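Sallano desk lamp, after 11 weeks

I bought the Sallano lamp in May for my home office, where I type reports until late. The light is warm and the colour does not tire my eyes. The arm is stiff -- you need two hands to move it.

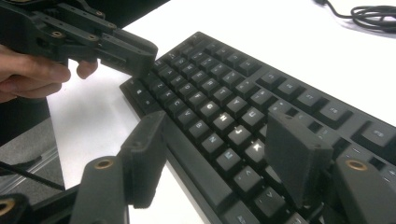
Shireen Buthelezi writes that hers became looser after 16 days, and now it sinks a little every evening.

Mine still holds. I would buy it again, but the cord is too short for my desk.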